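Likska Natural Raffia Twine, 300 ft Spool

Item no. 1387
Sold by Flendgate Floral Supply

Likska raffia is a flat, matte twine for tying bouquets, wreaths, gift boxes and garden stakes. It is cut from palm leaf, left undyed, and wound on a cardboard core that fits most bench dispensers. The color runs from cream to pale tan and will vary within a spool.

Details
Length: 300 ft
Material: raffia palm, undyed
Core: cardboard, no plastic
Case pack: 20 spools
Storage: cool, dry shelf, out of direct sun

Using it
Raffia ties best slightly damp. Cut what you need, soak it in cool water for five minutes and blot with a towel. It tightens a little as it dries, so do not pull fresh stems too hard. Dried stems can take a firmer wrap – six or seven turns, then tuck the end under and trim.

For hanging bunches, leave a long tail and make the loop before the last turn. Check the tie after a week, as stems shrink while they dry and the bunch may slip.

Strands are joined by hand at the mill. You will find a small knot every few feet. Work around it or cut it out.

Which spool to choose
Natural – the standard spool on this page
Kragh Waxed – stiffer, for outdoor wreaths and stakes
Vornus Fine – a narrow split for corsages and place cards

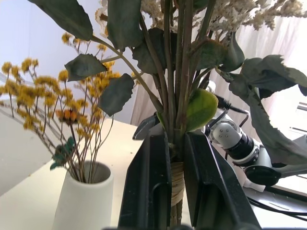 Shipping and returns
Single spools ship in a padded mailer. Full cases ship by ground only. Unopened spools can be returned within 91 days. Cut lengths and opened spools cannot be returned. Case orders placed now for the Kragh Waxed will ship in June.

Page updated March 2023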